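Noststead releases Jilby 2, planning software that admits when it is lost

March 2019
By Burgi Kuster, Ranthorpe

Noststead today releases Jilby 2, the second version of its motion planning software for robot arms. The first version was very confident. Customers told us so, at length.

Jilby 2 plans the last stretch of a reach, where the gripper has to come down close to a small part and most software either dithers or barges in. It now keeps a running score of how sure it is about where the part sits. When the score drops, the arm slows down and looks again – a habit we would like to see spread to management.

The release also brings a simulator, Leitner, so that plans can be tried before anyone's real hardware is involved. It comes with 104 ready-made tasks and lets users switch between a close view at the gripper and a wider one of the table.
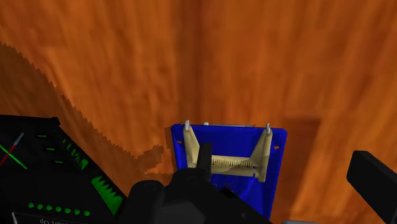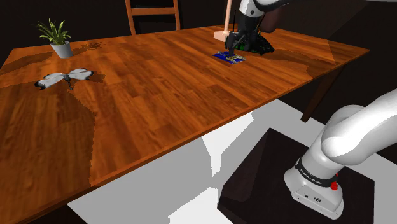
Early users have had Leitner since January and have sent back 30 bug reports, 15 of them polite. All have been answered. One asked for a quieter error message, and the new one no longer uses capital letters.

Jilby 2 is free to existing customers. New ones can ask for a trial from the Ranthorpe office, where the phone is answered by whoever is nearest – please be kind.

This site uses cookies. By carrying on you agree to our use of them.

Contact: Noststead press desk, Ranthorpe | © Noststead | Back to top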